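Temov slip fault

The Temov slip fault was a recurring error in the Temov set of hand-held grippers, used at Hurnmont to record people doing household jobs so that robot arms could later learn the same movements. It showed up while clothes were being handled near a coat rack, and it remains one of the most instructive small failures in the project's history.

Background

A Temov operator wears a gripper on each hand. Each gripper carries printed black-and-white markers, and software named Kirov uses them to work out where the hands are in the room. Garment work is a wonderful test for such a system. Cloth folds, sags and hides its own edges, and a rack with short pegs leaves very little room for error.

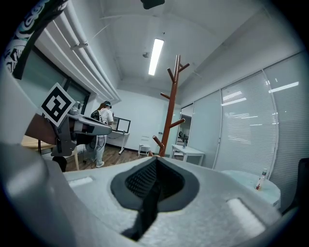
The fault was first noticed in December, when a robot arm trained on the recordings began letting go of jackets 8 centimeters short of the peg. The arm itself passed every check. Valentina Godoy, then in charge of testing, went back through all 3,299 recordings and found 143 in which the logged position of one hand jumped at the moment of release.

Cause

The jumps came from two faults that overlapped. When an operator turned a wrist to clear a peg, the markers on one gripper could be hidden by the other, and Kirov filled the gap with a guess. At the same time, a worn cable connector dropped the finger-opening signal for up to 50 milliseconds. Either fault alone was caught by the software's checks — together they produced a smooth, believable path that was wrong.

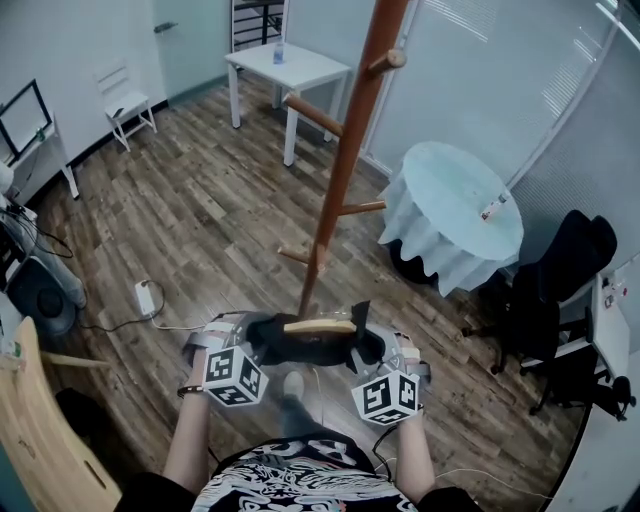
Godoy reproduced the error by hand in a single afternoon, a lovely piece of detective work that involved hanging the same garment again and again while an assistant wiggled the connector.

Safety review

No one was hurt. The review did find that an arm copying the faulty recordings could swing toward the rack with its fingers already open, and trials near people were stopped until the recordings had been removed.

Correction

A later release of Kirov, called Bravo, marks any stretch in which the markers are hidden and refuses to fill it in. The connectors were replaced with a locking type, and cables are now checked before each session. The 143 faulty recordings were kept in a separate folder, where they are still used to test new versions of the software.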